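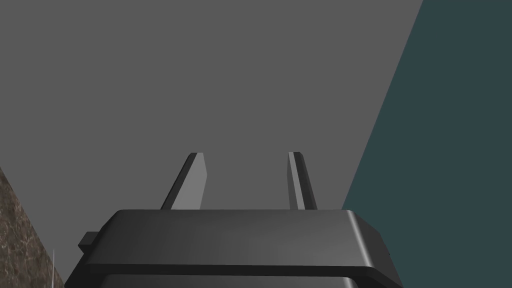
Hidlow Technical Publications

## Section 4. Setting Up the Play Area and Tracking Stations

This section applies to the Hidlow Istura headset when it is used with two Warnoder tracking stations and a desktop computer running the Hervieu desktop software. Readers using the headset with its built-in tracking only should go directly to the section on seated use.

Complete the steps in the order given. The headset must be charged or connected to power, and the Hervieu software must be installed and signed in before this section is started. Revised 10/20/25.

### Before You Begin

Have the following items at hand:

- The Istura headset with its link cable
- Both hand controllers, fully charged
- Two Warnoder tracking stations with power adapters
- The wall brackets and screws supplied with the stations, or two tripods with a standard camera thread
- A tape measure
- A Phillips screwdriver and a drill, if the brackets will be used

**CAUTION:** Use only the power adapters supplied with the tracking stations. The adapter for the headset has the same plug but a different output, and connecting it to a station can damage the station permanently. Station adapters carry a gray label near the plug.

**CAUTION:** Do not open the housing of a tracking station. It contains a spinning part and a laser emitter, and there are no parts inside that the user can service.

### 4.1 Choosing the Play Area

1. Select an area of open floor. Room-scale applications require a clear space at least 84 inches long on its longer side and 60 inches on the shorter side. Applications marked "Standing" in the Hervieu library may be used in a smaller area.
2. Remove furniture, loose rugs, cables, and breakable items. Check overhead as well. Ceiling fans and hanging lamps must be outside the reach of a raised controller.
3. Cover or turn away mirrors, glass-fronted cabinets, and television screens that face the play area.
4. Close curtains or blinds on any window that admits direct sunlight. Sunlight that falls on the headset lenses, even for a short time, can mark the displays. Damage of this kind is not covered by the warranty.
5. Confirm that the link cable reaches the far corner of the area without being pulled tight.

*Note:* A play area does not need to be rectangular. The boundary drawn in step 4.4 may follow any outline, but the largest rectangle that fits inside it is the one reported to applications.

### 4.2 Mounting the Tracking Stations

The two stations are placed in opposite corners of the play area, facing each other. They may be mounted on walls, on tripods, or on stable shelves. Wall mounting is recommended for permanent installations.

1. Decide on the two mounting points. Each should be above head height and have an unobstructed view of the floor and of the other station.
2. Hold a bracket against the wall and mark the screw holes. Check for pipes and wiring before drilling.
3. Drill the holes and insert wall anchors where the wall is drywall or plaster.
4. Fasten the bracket. Tighten the screws by hand. A power driver can crack the bracket base.
5. Thread the station onto the bracket and tilt it downward. The tilt marks on the bracket are spaced at ten-degree intervals; the third mark is correct for most rooms.
6. Tighten the locking ring until the station no longer turns when pressed lightly.
7. Repeat for the second station.

**CAUTION:** A tripod must stand outside the play area, with its legs fully spread. Secure the power cord along the wall or under a cord cover so that it cannot be caught by a foot or by the link cable.

*Note:* Shelves that carry loudspeakers are not suitable. Vibration causes the view in the headset to shake or drift, and the Hervieu software may report this as a controller fault.

### 4.3 Powering On and Assigning Channels

1. Connect each station to its adapter, and then plug both adapters into wall outlets. Do not use an outlet controlled by a light switch.
2. Wait for the status light on each station to change. The light is amber while the station is starting and white when it is ready. Starting takes less than a minute.
3. Press the channel button on the back of the first station until the letter A is shown. Press the button on the second station until the letter B is shown.
4. On the computer, open the Hervieu software and select **Devices**, then **Tracking Stations**. Both stations should be listed.
5. Select **Update** if it appears beside either entry. Leave both stations connected to power until the update has finished and the lights have returned to white.

| Status light | Meaning | Action |
|---|---|---|
| Amber, steady | Starting | Wait |
| White, steady | Ready | None |
| White, blinking | Cannot see the other station | Adjust tilt or remove the obstruction |
| Red, blinking | Both stations on the same channel | Repeat step 3 |
| Red, steady | Internal fault | Disconnect power and contact support |

*Note:* When two headsets share a room, the same pair of stations serves both. Do not add a second pair. Each computer must be paired with the stations separately, and only one computer at a time may change their settings.

### 4.4 Drawing the Boundary

The boundary is the line shown inside the headset when the user comes near the edge of the play area. It is a visual warning only and does not stop movement.

1. Place the headset on the floor in the center of the play area with the lenses facing up, away from any sunlight. Place the controllers beside it.
2. In the Hervieu software, select **Play Area**, then **New Boundary**.
3. Select **Set Floor** and wait for the confirmation message. Do not touch the headset during this step.
4. Pick up one controller and stand in any corner of the play area.
5. Hold the trigger and walk along the edge of the clear space with the controller at waist height. Keep the controller at least one hand's width away from walls and furniture.
6. Return to the starting corner and release the trigger. The outline appears on the computer screen.
7. Review the outline. If it crosses an obstacle, select **Redraw**. Small errors may be corrected by dragging the points on the screen with the mouse.
8. Select **Save** and enter a name for the boundary. Up to 4 boundaries can be stored, and the oldest is not replaced automatically.
9. Put on the headset and walk slowly toward each edge in turn. Confirm that the boundary line appears before an outstretched hand reaches the wall.

**CAUTION:** Redraw the boundary whenever furniture is moved or a tracking station is adjusted – even slightly. A saved boundary that no longer matches the room may lead to injury.

**CAUTION:** Keep children and pets out of the play area while the headset is in use. They are not detected by the tracking stations and are not shown to the wearer.

### 4.5 Network and Firewall Settings

Most home networks need no changes. On managed networks, such as those in schools and offices, the Hervieu software may be unable to reach the headset service running on the same computer.

1. Open the firewall settings on the computer. An administrator account is required.
2. Allow inbound and outbound connections for the Hervieu software on port 3183.
3. Restart the computer.
4. Open the Hervieu software and confirm that **Service: Connected** is shown at the bottom of the window.

If another program already uses this port, a different one may be entered under **Settings**, then **Advanced**. The same number must be entered in the firewall.

### 4.6 Troubleshooting

**The headset view is gray or frozen.** The headset cannot see either station. Return to the center of the play area and hold still. If the view does not recover, check that both status lights are white.

**One controller floats away from the hand.** Look for reflective surfaces that were left uncovered. Polished floors, framed pictures, and windows after dark are frequent causes.

**The floor appears too high or too low.** Repeat steps 1 through 3 of 4.4. The outline of the boundary is kept when only the floor is reset.

**Message 1154 is displayed.** The saved boundary was made with the stations in a different position. Check that neither station has slipped in its bracket, then draw a new boundary. Deleting the message without doing so will cause it to return at the next start.

**A station is missing from the list.** Disconnect it from power, wait ten seconds, and reconnect it. If it is still missing, move the computer's wireless adapter to a front USB port – metal cases can block the signal from ports at the rear.

### 4.7 Care of the Tracking Stations

Wipe the front window of each station with a dry microfiber cloth. Do not use glass cleaner, alcohol, or paper towels. Scratches on the window reduce the tracking range and cannot be polished out.

Stations may be left connected to power. When **Sleep with Headset** is turned on in the Hervieu software, they stop spinning shortly after the headset is switched off. A faint hum during use is normal. A grinding or clicking sound is not, and a station that makes either sound should be disconnected and returned to the place of purchase.

Before moving a station, disconnect its power and wait until it is completely silent. Pack it upright in its original insert, with the window facing the foam.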